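I have good news from Kerby Elementary, and I've been dying to share it! Our parent group finally has the money for the new school library corner, and I got to be in the gym when Tineke Kuipers read out the total. It came to $1,162, all from the February book swap and the soup supper that went with it.

If you were there, you know how packed it got. We had set out 300 chairs and I still ended up eating my chili standing by the coat racks (worth it, the cornbread was great). Kids brought in more than 900 used books to trade, and my own two went home with a stack of horse stories and one very beat-up atlas they now fight over at breakfast.

The money goes to low shelves, a reading rug and a couple of beanbags for the kindergarten and first grade end of the library. Zeman Hardware on Peresow Street is giving us the lumber at cost, which stretches things quite a bit. Tineke tells me the shelves should be up before spring break, and she's the kind of person who means it when she gives you a deadline.

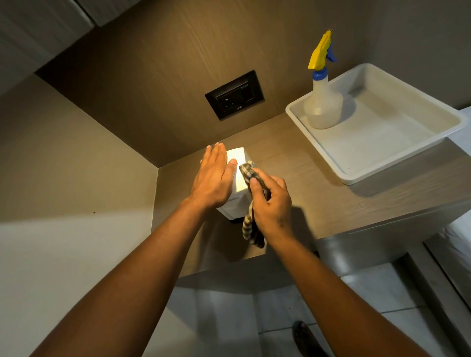 Schools & Families

We still have a few boxes of leftover books in the front office. Stop by after 2 p.m. and take what you like, no trade needed. Chapter books went fast, but there are plenty of picture books and a surprising number about sharks. And if you're handy with a sander, please leave your name with the office too, we could use you on shelf day! Park on the Tisik Avenue side, the front lot fills up at pickup.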